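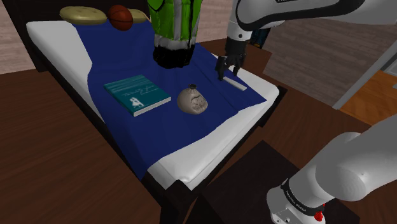 Extras and small speaking parts wanted for The Long Way to Brarnville

Holleo Pictures is looking for people of all ages to appear in our new feature film, which shoots in and near Rurnlow next June. If you have ever sat in the dark with a bag of popcorn and wondered what it would be like to be one of the faces in the crowd, we would dearly love to hear from you.

The film follows two sisters who inherit a failing seaside cinema from an uncle they hardly knew, and who set off along the coast to find the people who used to work there. It is a comedy for the most part, with a few sad stretches, and it is written and directed by I-seul Jang, whose short film The Ticket Window some of you may have caught when it toured the smaller festivals. She grew up a few streets from the harbour and has wanted to make a picture here ever since she was old enough to hold a camera – so you will be in the company of somebody who knows which chip shop is the good one.

Who we need

We are looking for 80 extras for the big crowd days, when the old cinema reopens and half the town turns up in its best clothes. No experience is needed at all. We want the queue outside to look like a queue you would really find in Rurnlow, so please don't feel you have to be young or glamorous or able to cry on demand.

We also have 14 small speaking parts, most of them a line or two. They include a bus driver, a pair of rival ice cream sellers, a very strict piano teacher and a boy of nine or ten who has seen the same film every Saturday of his life. Some acting experience would be useful for these, but school plays and the local drama club count just as much with us as anything grander.

If you play a brass instrument, even rather badly, do say so. There is a band in the last reel and we are short of trombones.

What it involves

Crowd days are long and there is a good deal of waiting about, so bring a book and comfortable shoes. We start early, often before seven, and finish by early evening. Most extras will be wanted for two or three days, and speaking parts for up to five, plus a costume fitting and a read-through at the Schwaiger Hall. Children must come with a parent or guardian, and we will sort out the licences with you well ahead of time.

Everyone who appears on screen is paid a daily rate, with travel from within the county paid back on top. Breakfast and a hot lunch are provided, and the tea urn never goes off. We will send you the full rates with your offer, before you agree to anything.

How to apply

Please write to our casting producer, Obinna Eze, at the Holleo Pictures office in the Schwaiger Hall, or fill in the form at the front desk there. Tell us your name, your age if you are under eighteen, which days in June you definitely can't do, and a little about yourself. Two recent pictures are plenty, one of your face and one full length, and a phone snap is fine. If you are after a speaking part, please add a short clip of yourself telling us about a film you loved as a child. It needn't be polished, and under a minute is best.

Obinna reads every letter himself. We had 2000 replies for our last production, so it may take him a little while, but you will get an answer either way. If you are offered a place, we ask that you let us know within 48 hours whether you can take it, so that we can pass it on to the next person if you can't.

If you need step-free access, a quiet place to sit, or anything else that would make the day easier, mention it when you write and we will arrange it with you.

Posted 2026-09-01 by Holleo Pictures, Rurnlow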